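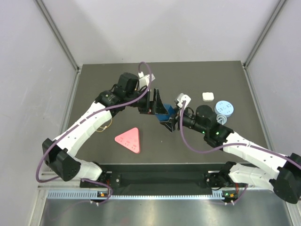

Notebook - toy blocks, August

Last updated: August, 16:40

Search this notebook Go Clear

Spent the afternoon on the blocks for the Sostard play shelf. The job is to settle on a few small builds that can go on the sample card, using as few pieces as we can get away with. The blue faceted piece is the awkward one. It has no obvious top, so everyone who draws it draws it a different way up. I have put it down as "blue, faceted" on the list and left the orientation blank for now.

Box 24 is the working box. Box 21 goes back to Zesari with the spare labels.

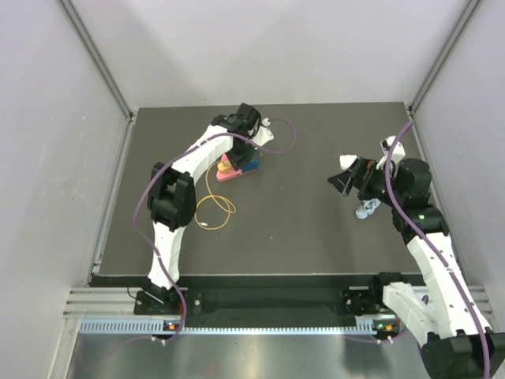 1 min read

Low build: pink rectangular base, yellow block at one end, blue block at the other. I like this one for the first card. The colours are easy to tell apart on the dark grey top, and it should still read well printed small. Would like to try it with yellow and blue swapped before the card is fixed.

To do:
- redraw the low build at 100 per cent for the card
- ask Bedora if the pink base comes in a longer size
- wipe down the tabletop - marks show on the matte grey
- new bags for box 24

Contact the workshop | © Sotomayor Workshop | Back to top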